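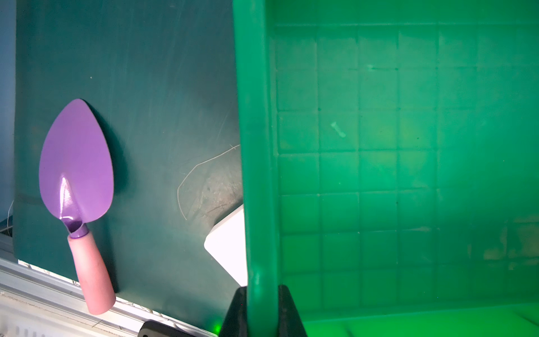 Rarkix two-arm recording cell

Bench unit for collecting demonstrations
Maker: Witum
Page last revised 4/6/22

Overview

The Rarkix is a small enclosed workspace with two robot arms, made for recording examples of handling tasks. An operator drives the arms through a task, the cell stores what the cameras saw and what the arms did, and the result is an episode that can be used to train a policy. The same cell is then used to run the policy and see how well it copes.

It is sold to university groups and small development teams who want to collect their own data on a bench. It isn't a production cell and has no rating for unattended running. The arms are light and slow compared with factory arms, and they are meant for household-sized objects: boxes, hand tools, tubs, crates, small toys.

Arms and grippers

Both arms are mounted on a metal rail at the front edge of the floor, each on its own black base plate. The plates bolt to the rail and can be moved sideways once the bolts are slackened. Move one arm at a time and run the rail calibration afterwards. Episodes recorded before a move shouldn't be mixed with episodes recorded after it unless the calibration file for each is kept with them.

The grippers are two-fingered and parallel, with black fingers. They will take the wall of a crate, the handle of a hand tool or the long side of a box. Thin flat items lying directly on the floor are hard for them. If your task needs paper, card or cloth picked up from flat, ask about the thin finger set, which is a separate order.

Finger pads wear. A spare pair is in the box and more can be bought in packs. Change both pads on a gripper together, even if only one looks worn, and note the change in the session log. A new pad grips differently from an old one and the difference does show up in training.

Cameras

There is a small camera at the wrist of each arm and one fixed camera that looks over the whole floor. The wrist cameras are close to the fingers, so large objects fill most of the view once the gripper is near them. This is normal. Operators who are new to the cell tend to want the wrist camera tilted back to see more. We advise leaving it where it is, as the fingers need to stay in view for the last part of a grasp.

All streams share a clock. Joint positions and gripper opening are written against the same timestamps as the images. Wrist exposure is locked at the start of each episode by default. If you work beside a window, use a blind, or set exposure by hand at the start of the session and leave it alone.

Bright translucent plastics wash out on the side facing the lamp. Turn the lamp down before you change the exposure.

Floor and walls

The floor is a dark teal mat with a matt finish. It marks with use. Scuffs and rubbed patches do no harm and there's no need to replace a mat for looks. Loose hair and threads can be picked off with tape between sessions. Wipe with a damp cloth, no solvent.

The wall panels lift out. They come plain, or printed with one of the backgrounds in the panel list. Sky with clouds and stars is the one most often ordered after plain. The reason for offering printed panels is that a policy trained against one blank wall can come to depend on it, and changing the panels partway through a collection is a cheap way to get some variety. Scenery pieces such as small trees can be stood on the floor for the same purpose. Keep them clear of the elbows.

Starter object set

The starter set has 31 pieces. It includes boxes in several tints of translucent and opaque plastic, trays and crates, small hand tools for garden and workshop, and a few pieces of scenery. You don't need it to use the cell, and most groups end up adding objects of their own in the first month. Replacements are sold singly.

Pieces are chosen to be awkward in different ways. Frosted and clear boxes have edges that are hard to find against a pale background. A trowel has a curved blade that rocks when it is touched and a handle that wants to roll. Crates have to be held by the wall, with one finger inside and one outside, and they drag if the grasp is too low. 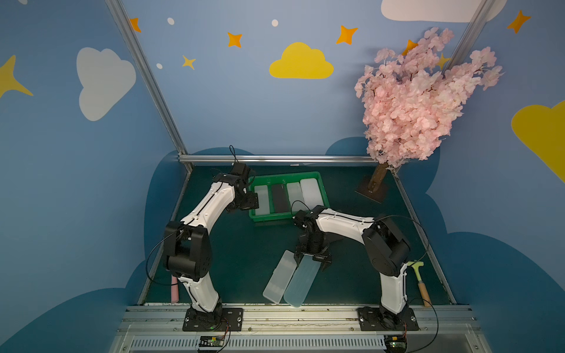
Rarkix cell with both arms over the floor; green tray, plastic boxes and sky wall panels.

Suggested first task

We suggest starting with boxes and a slotted tray. Put the tray towards the back centre of the floor and lay the boxes out in front of it. The operator picks a box, turns it to line up with a free slot, and sets it down. One arm can do most of the work while the other steadies the tray.

1. Home both arms and check that neither gripper is over the tray.
2. Place the tray by hand. Vary the angle a little from one episode to the next.
3. Place the boxes at different angles. Leave enough space for a finger on both long sides.
4. Start recording with the foot pedal.
5. Carry out the task at a steady speed. If a box slips, pick it up again and carry on. Do not stop the recording for a slip.
6. Stop with the pedal, then mark the episode as good, recovered or failed.
7. Reset the floor by hand.

Recovered episodes are worth keeping. Eun-ji Yang in our applications group keeps them in the main set and only takes out the ones marked failed. Others prefer to hold them apart at first and add them later. The export tool can do either.

For a second task, try a crate and a hand tool. Lay the tool on the mat beside the crate and record the crate being moved without disturbing the tool, then the tool being put into the crate. The two make a useful pair because the objects are the same and the order of actions is different.

Software

The recording program is called Clerolberg and is supplied with the cell. It runs on an ordinary Linux desktop and has four screens: setup, record, review and export. Review lets you scrub through an episode with all camera views side by side and the gripper trace underneath. An episode can be trimmed at either end. It can't be cut in the middle.

Each episode carries a task name, an operator name, the object list and a free text note. Please use the note. "Left pad changed" or "lamp moved" will save somebody an afternoon later on.

The storage drive supplied holds 1,000 episodes at the default length and image size. A warning comes up when it is nearly full, and recording stops when it is full. Export before you delete.

Specification

Arms: two, rail mounted
Grippers: parallel, two fingers each
Cameras: one at each wrist, one fixed
Default episode length: 60 seconds
Floor mat: dark teal, replaceable
Wall panels: lift-out, plain or printed
Front rail: aluminium
Front lower panel: perforated, for ventilation
Storage: removable drive
Operator controls: hand controllers, foot pedal, stop button
Warranty: 18 months, excluding finger pads and mats

What is in the box

Cell frame, rail and floor, part assembled
Two arms with grippers fitted
Wrist cameras and fixed camera with cables
Hand controllers and foot pedal
Stop button on a long lead
One set of plain wall panels
Spare finger pads, one pair
Hex keys, cable ties, printed setup guide

The control boards sit below the rail at the front. Leave the perforated panel uncovered and don't rest controllers or notebooks against it. Check that cables are clear of the rail before the arms are powered.

Setting up

Two people can assemble the cell in a morning. The frame needs a flat bench that doesn't rock. Fit the walls last. Run the camera check before the arm check, as the arm check uses the fixed camera.

Anyone working at the cell should know where the stop button is. Hands stay out of the enclosure while the arms are powered, including during resets. The software will not start an episode until the reset has been confirmed.

Options

Thin finger set
Printed wall panels, per set
Starter object set
Second storage drive
Replacement mat
Finger pads, pack

Training day

A one-day course is held at our Navarrete workshop and covers assembly, calibration, recording and export. Jong-dae Ha runs the morning on hardware and A-yeong Wang takes the afternoon on recording and review. Bring a task of your own if you have one. The next course is in July. Places are limited by the number of cells on the benches.

Ordering and support

Send orders and requests for a quote to Soon-im Gil at Witum. Please say which wall panels you want and whether the starter set is needed, as both are packed with the cell.

For repairs and spares, contact Ju-won Joo with the serial number from the plate under the rail. If the fault shows in a recording, attach the exported episode and the calibration file that goes with it.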